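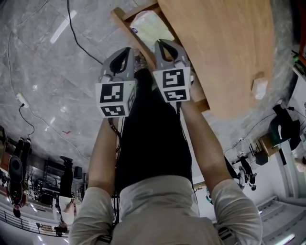

Serena Pace wrote under my last thread that I should stop telling people to sand old varnish off, because half the furniture people inherit is veneer and they'll go straight through it. Fair point. I should have said it first, so I'll do varnish properly this time.

Start by finding out what the finish is. Cotton bud, a drop of methylated spirit, somewhere out of sight such as the back of a leg. Leave it a minute. If it goes sticky and the bud turns brown, you have shellac.

If meths does nothing, try a drop of cellulose thinner in another spot. Softens – probably lacquer. Still nothing – probably a modern varnish, polyurethane or similar.

Shellac is the easy one. You often don't have to strip it at all. New shellac melts into the old, so a wash with a bit of mild soap, a day to dry and two thin coats will bring most of it back.

I did a chest of drawers that way in October for Leonardo Leone. It had been in a garage in Lukberg and the top had gone cloudy. He wanted it taken back to bare wood. I asked him to let me try the top drawer first, and he left the rest alone after that.

White rings are damp in the finish. Black rings are damp in the wood. White ones usually come out with a cloth barely wetted with meths, wiped quickly across and left alone. Black ones need oxalic acid, gloves and a mask, and I'd practise on something you don't care about.

On veneer. Look at the edge of the top. If the grain runs over the side and carries on down the end, it's solid. If there's a thin line along the edge and the grain stops at it, treat it as veneer and keep the power sander in the cupboard.

For solid wood I go 139 strokes with a scraper before I touch paper. Joke, but Gion Wyss did once count and that was his number for a bedside table.

Paper: I don't use anything coarser than I have to, and between coats of varnish I use 300 or near it, whatever the shop has. Light pressure. You want it dull all over with no shiny patches. Then vacuum, then a cloth.

Someone asked about the 3000 grit pads. They're for polishing a gloss finish at the very end. If you want satin, save your money.

Gaps under lifting veneer: warm hide glue worked in with a thin knife, baking paper on top, a flat block, a clamp, overnight. PVA works too but the next person to repair it will curse you.

Handles – take them off. Masking round them takes longer than the screws do, and you always get a ridge. Put each screw back in its own hole if they're old, as they won't all be the same length.

Lucrezia Rinaldi asked what wax I use. Plain beeswax, thin coat, buffed after twenty minutes. I don't put silicone spray polish on anything, it makes later repairs a misery.

Next thread is drawers that stick.

Contact | © Andbridge Furniture Notes | Back to top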